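Sorting the plates after washing

When the family is big, the plates become a problem very fast. In our house we had so many colors and sizes that the cupboard door did not close anymore. I want to share the way we do it now.

1. Take everything out first

Do not sort inside the cupboard. Put the plates on a wooden table where there is enough light, and leave a little space between the colors. Then you see which ones belong together. If you have a butcher-block top, wipe it before, so the crumbs do not stick to the bottoms. 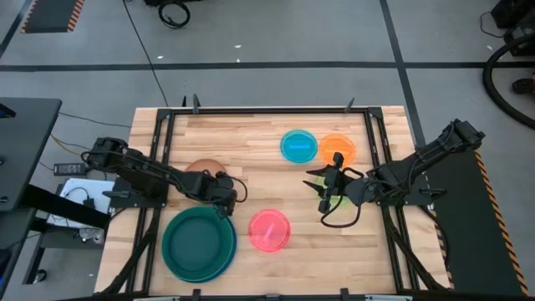 2. Biggest plates go down

Our dark green ones are the largest, so they make the bottom of the pile. The see-through ones, blue, orange and pink-red, go on top of them. If you do it the opposite way, the pile is moving every time you take one plate.

3. Look at the rims against the light

Glossy plates show scratches and old grease only from the side. Turn each one slowly near the window. A paste from baking soda and a little water helps with the grease, but rub softly.

4. Keep 2 piles, not one high tower

We stop at 13 plates in a pile. More is too heavy to lift with one hand, and my mother always lifts with one hand.

Written by Žydrūnas Toom, May 23, 2022
Next tip: how to dry wooden spoons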